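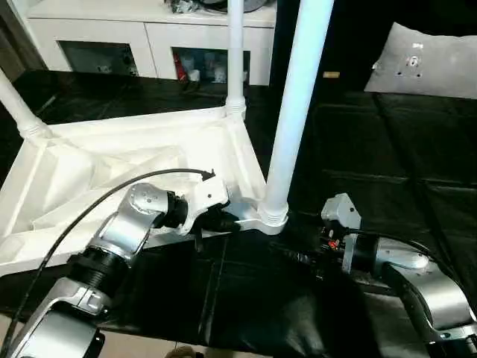
Table frame upside down on the black surface, bracket piece at the edge next to the thick front tube.

Workshop > Notebooks > Furniture assembly > Praltholm table

22 August 2020

Continuing with the Praltholm, the white plastic table. Maximiliano Benítez asked me to write down the assembly in more detail than last time, so that Graciela can repeat it when I am away in the afternoon. I write in the order I did the things, with the mistakes also.

I start from the underside, as always. The top is face down on the black leather cover. Before I put it down I wiped the cover with a dry cloth, and then wiped again, because a small grain of plastic under the table will make a scratch and on glossy white one sees every scratch when the light comes from the window. Graciela prefers a blanket. I tried the blanket in the first days of August and the table walks on it when one pushes a leg. On the leather it stays.

Legs. The tubes go in the ribbed collars. The sheet that comes with the table says "push until firm" and gives no measure for it. I made a pencil line on each tube at 65 mm from the end and pushed until the line touched the top of the collar. The first tube went to the line with the hand only. The second one stopped before the line and I had to take it out. There was a thin piece of plastic inside the collar, left from the molding, I think. I cut it with the small knife and then it went in without more trouble. Please look inside every collar with the lamp before inserting anything. It takes one minute and pulling out a tube that is half in takes much longer, and is bad for the ribs.

I did not use the rubber mallet. Maximiliano used it on the earlier table and there is a white mark, like a bruise, on the collar. If a tube does not go, turn it a little to left and right while pushing down. The turning does more than the force.

Tubes are not interchangeable! I wrote this already on page 116 but I repeat it, because today I took the wrong tube first and lost time. The thick one does not enter in the collar for the thin one, so there the mistake is clear at once. The opposite mistake is worse. The thin tube enters in the big collar very nicely and stands there, and one believes it is finished, and then it leans when you touch it.

Bracket. It sits at the edge of the frame, close to the base of the thick tube. It must be pressed flat against the edge before the screw goes in, and it must stay pressed the whole time. If there is a gap of even a sheet of paper, the screw pulls the bracket crooked and the small hole is no longer in line. I tested with a strip of paper: if the strip slides behind the bracket, start again.

First attempt: hole too high, the screw entered at an angle. Removed.
Second attempt: flat, but I let it go too early and it turned.
Third attempt: good. Screw went straight, stopped by itself, I gave it a quarter turn more and no further.

The screw is the short one from bag 221. There is a longer one in the same bag which looks almost the same if you are tired. Put them next to each other on the bench and compare before starting. I have asked Escobar if they can pack the long ones in a separate bag. They answered that the bags come already closed from Brokix and they cannot change it for the present order, number 1228. So for this order we sort by hand.

The recesses under the top, the triangular ones, collect everything. After the knife work I found crumbs in them and in the channels along the edge. A brush does not reach well in the corners of the triangles. The vacuum with the narrow nozzle does. Do this before the table is turned over, otherwise all of it falls on the floor and on the shoes.

Turning over: two persons, please, each one holding the rim. Never hold by the legs. The collars are strong when the weight goes down and weak when something pulls sideways.

Still open:

- The pencil lines. They are visible on the white tube if the tube does not go completely to the depth. An eraser takes them away but leaves a dull place. Maybe a piece of paper tape instead. Graciela has the narrow kind from Ronik, I will ask.
- If the collar ribs lose their grip after several insertions. I had the feeling that the one I opened again was a little easier the second time, but a feeling is not a measurement. We should do it with one old collar and the spring scale.
- The sheet shows the bracket from the top side only. I made a drawing from below and glued it inside the back cover of this notebook. It is not beautiful, but the hole is on the correct side.

Note added later, from Graciela Riquelme: "Paper tape is in the second drawer, take it. Also I checked the bag and the long screw has a slightly wider head, so you can sort them with the fingers."

I tried the sorting with eyes closed and she is right. The drawer was locked, key is with Maximiliano.

2 comments · 5 shares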